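Playlist order resets after moving library to new drive

I keep a playlist of 600 tracks in Parri, sorted by hand. Last month I moved the music folder from the internal disk to an external one and pointed Parri at the new location. All the files play, but the playlist now shows in alphabetical order by artist and the custom order is gone. The first 100 tracks are the ones I care about. Version 2, desktop. Is the old order stored anywhere?

trodorberg

Parri writes the order to a separate index file, keyed to the full file path. When the path changes, the keys no longer match and it falls back to artist sort. Close the program before doing anything else – it overwrites the index on a normal exit only if you have edited the playlist.
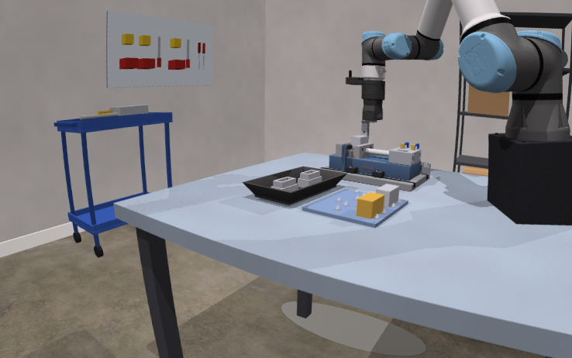
Look in the settings folder for a file with the playlist's name and the extension .idx. Make a copy. Open the copy in a text editor, replace the old drive path with the new one on every line, save, and put it back under the original name. Check the slashes at the end of the path. A missing one will break every entry.

Clindier

Same thing happened to me in August. I just sorted mine again by hand, took an evening. Never found the file.

dondex_user

The path edit works. Export to M3U afterward with relative paths turned on, and keep the M3U in the music folder. The order will then survive the next move.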